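How to Plan a Long Train Trip Without Losing Your Mind

I get asked about this a lot, so I'm finally writing it all down. Last October I did the whole run from Tulow to Kaewkla by rail, 1,473 miles over 6 days, and I loved nearly every bit of it (the station coffee in Dotura was another matter!).

Step 1: Pick your overnight stops first

Don't start with the trains. Start with where you want to wake up. I marked two towns I really wanted to see and built everything else around them. My longest leg came out at 483 miles, and I would not go longer than that in a regular seat.

Step 2: Price it both ways

Look up the through ticket, then look up each leg separately. My through fare was $483 and the separate legs added up to $377 — same trains, same seats. The catch is that separate tickets don't protect you if you miss a connection, so leave yourself a good long gap.

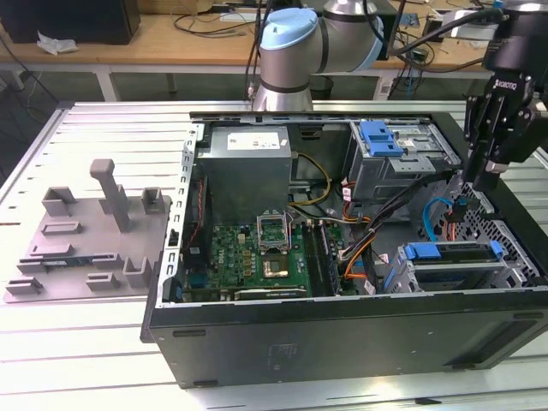 Once you've got your fares, put everything in one place. I keep a plain document with the train numbers, the departure times and the hotel phone numbers, and I print two copies. One goes in my bag and one goes in my coat. Yes, I know, paper! But my phone died just outside Dotura and I was very happy to have it.

Step 3: Book the beds before the seats

Small towns fill up fast, and Fotunia only has a few places to stay within walking distance of the station. Get a room you can cancel, then go back and buy your train tickets.

Step 4: Pack for the rack

One soft bag that you can lift over your head, plus a small one for your feet. Snacks, a sweater, a water bottle, earplugs. I bring a cheap pillowcase and stuff my sweater in it at night — works great.
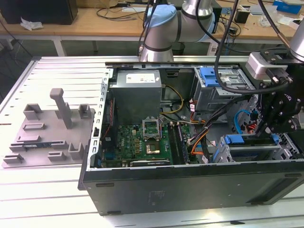

Desktop tower with the side panel off and the CPU socket open.

Step 5: Check the schedule again the night before

Times do change, especially on the smaller lines. Mine moved up by half an hour in Fotunia and I only caught it when I looked before bed.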